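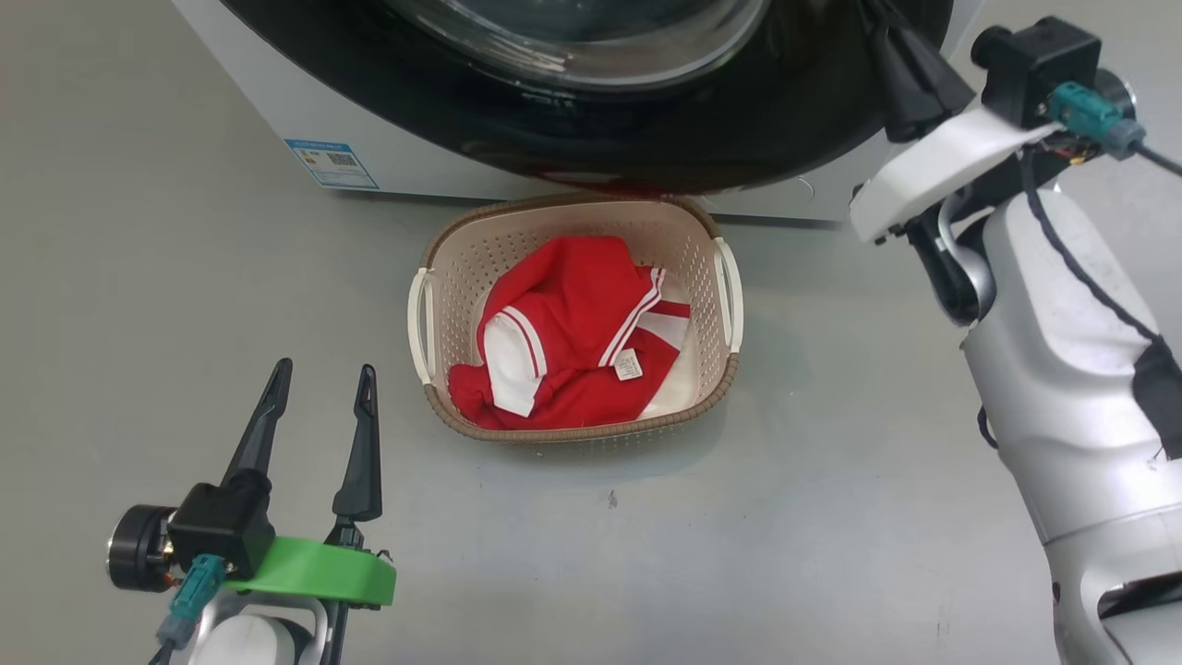

A red garment waits in its basket in front of the washer, with a robot arm on either side.

My mother could load a washing machine with a phone tucked under her chin, and I don't believe she ever once thought of it as a skill. I thought about her a good deal in September, when I spent a long afternoon at Skurunwood watching two arms try to learn the same job.

Anca Coman, who runs the laundry trials there, is patient with visitors and even more patient with shirts. A box, she told me, is the same box every time you pick it up, but a jersey dropped in a basket has never been in quite that shape before - and the machine has to find a good place to pinch it all over again. Her team has logged 2,000 tries. On the current software, which they call Plirnolel, 82 percent of the pickups work. Getting the whole garment through the door, with no sleeve left hanging out, happens 55 percent of the time.

I can live with a hanging sleeve, I suppose, though not for what these arms cost! Coman laughed when I said so, and then went back to her basket, where she had a pair of tights she wanted to try before supper.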